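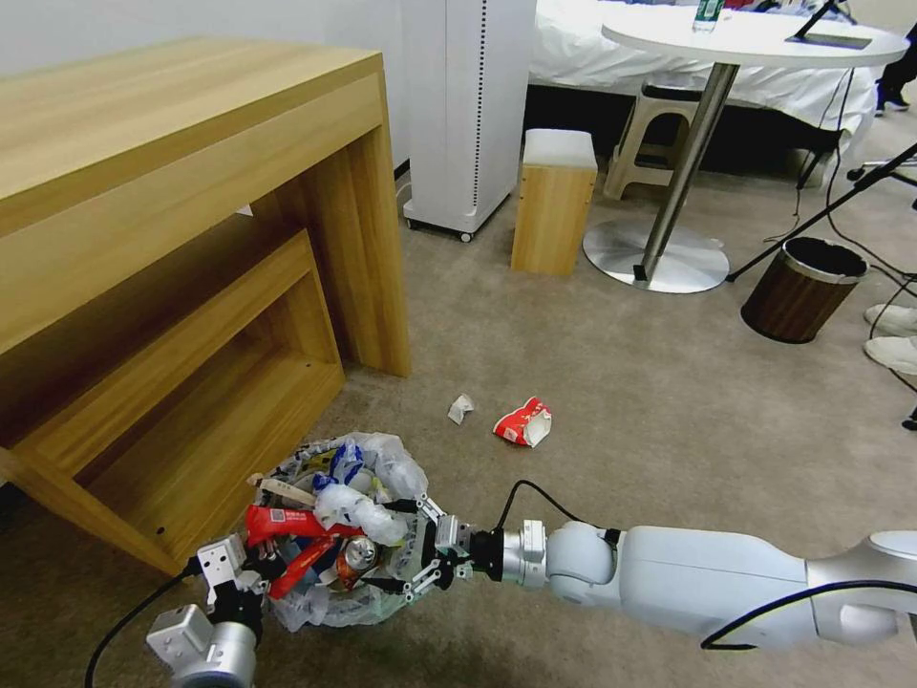

About us > Meetings > Minutes

News | Events | Library | Membership | Contact

MINUTES OF THE GENERAL MEETING, 2022-04-24

Present: 43 members, a quorum by a comfortable margin once those in the kitchen were asked to sit down.

1. Previous minutes
The February minutes were accepted after "lively" was changed to "long" in the account of the dumpling debate.

2. Chmielewska Lecture
The annual lecture on Polish settlement in regional Australia drew an audience of 70. Question time produced four speeches and one question. The speaker has agreed to return, and has asked for a shorter question time. Agreed.

3. Letters project
The Dunix collection of migrant letters now stands at 156 items, of which 11 remain untranslated owing to handwriting. Two members offered to have a go. They disagreed on the first word and have been given separate letters.

4. Bilingual newsletter
Flodeo has quoted for printing. The quote was thought high until last year's invoice was found. Moved that we accept it and stop including the full text of every toast. Carried, with three against, all of them frequent proposers of toasts.

5. Film evening
Plindero can supply a projector and subtitles. A member asked whether subtitles were necessary. The younger members said yes, rather quickly.

6. Choir
The choir reported that it is well and would like tenors. It made the same report last year.

7. Other business
The correct spelling of the society's name on the front sign was raised again. Quotes to be sought for one diacritic.

A request for more comfortable chairs was noted by everyone still sitting on one.

Meeting closed at 4.50 pm. Poppy-seed cake was served, and the remaining correspondence was held over to the next meeting.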